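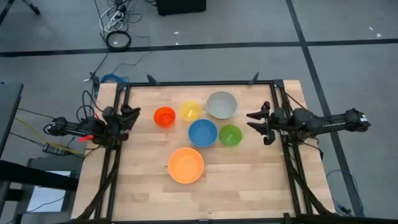

3.2 Why bowls, and which ones

I went back and forth on the object set for a long time. Cups were the obvious choice, and Ghazala Naqvi argued for them in our planning notes, but cups all end up being the same thing with a different print on the side. Bowls vary in the ways we care about (width, depth, how steep the wall is, whether light gets through) and everybody already knows what it means for one to fit inside another. So bowls it was!

The set we settled on is plastic and has six colors: red-orange, yellow, green, blue, gray and orange. No color repeats, so an annotator can write "the blue one goes in the orange one" and we all know which two are meant. That sounds like a small thing, but in our February pilot we used a set with two nearly matching creams, and Zofia Rutkowska and I spent 9 evenings sorting out the labels afterward. Never again.

Sizes are where it gets fun. The red-orange bowl is small, with a fairly tall wall for its width, and the orange one is large and opens up wide. Blue falls in the middle, and it turned out to be the bowl people disagreed about most when we asked them to describe a tidy layout in words. Some called it the start of the stack, some called it the center of the table, and Emiliano Segura just kept calling it "the soup one" (his labels are in the Casado split, unedited).

Before each arrangement we spread the bowls out loosely, open side up, on the wood tabletop. We don't line them up by size — a neat row gives away the answer. Figure 2 shows a typical loose layout.

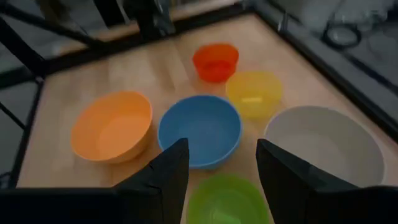

Figure 2. A loose layout on the wood tabletop, with the blue bowl between the orange and yellow ones.

Material matters more than I'd guessed. The yellow and red-orange bowls are translucent, so their color shifts with the light, and the inside of the red-orange one can look closer to plain orange near the rim. The orange bowl is matte and opaque and stays much the same to the eye. Of the 3,656 written descriptions in Pledach, 105 mix up those two by name, and nearly all of those come from people who were only given the word "orange" to work with. Montserrat Escobar suggested renaming the small one "red" in the instructions, which we did for the second round, and I'd do it from day one if I were starting over.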